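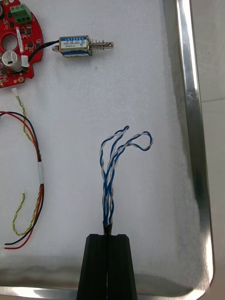

Karbridge Opens a Sorting and Kitting Bench for Small Repair Shops

IRKVILLE, Aug 2, 2024 – If you have ever opened a box of spare parts and found a circuit board wrapped up in somebody else's wiring, the folks at Karbridge would like a word with you, and a friendly one at that. The company has opened a kitting bench at its Irkville workshop, where mixed boards, leads and small motor-type parts are sorted and packed into kits for repair shops across the area.

The setup is a plain one, and the crew is proud of that. A pale table holds shallow plastic bins on either side, with a lined metal tray between them. Red circuit boards go in one bin and the little wired parts in another, and the tray is where pieces are laid out before they find their place.

"We spent most of July arguing about bins, and I mean that fondly," said Hiba Awwad, who runs the workshop. "Deep ones, shallow ones, ones with lids. We came back to shallow and open every time, and I'm so glad we did, as you can find a lead at a glance without digging for it."
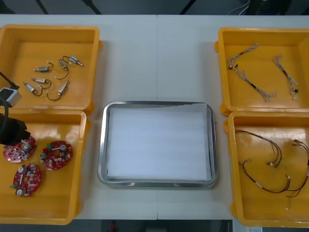
Awwad added that the soft lining in the tray was the idea of her colleague Oldřich Kadlec, who had grown tired of chasing small parts across bare metal (and under the table, more than once).

Kits for a trial group of 32 shops went out last month under the Gasuvau name. Each order is packed with its wiring bundled separately from its boards, and a printed list goes on top.
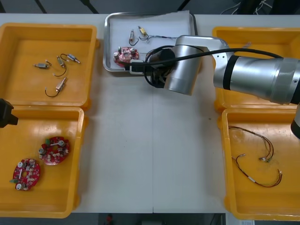

Wiring Gets Its Own Place

Cable bundles take the most patience, with spade connectors on some leads and small plugs on others. Lleucu Skyrme, who looks after orders, asks shops to send a short note with every request saying which connector ends they need.

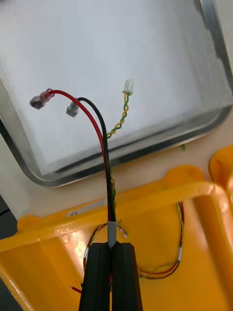 How to Order

Repair shops in and near Irkville can sign up at the Karbridge front counter or by mail. The smallest order is 7 kits, and the workshop has room for 900 kits in this first season. Adesuwa Obi will be glad to answer questions and walk new customers through the list.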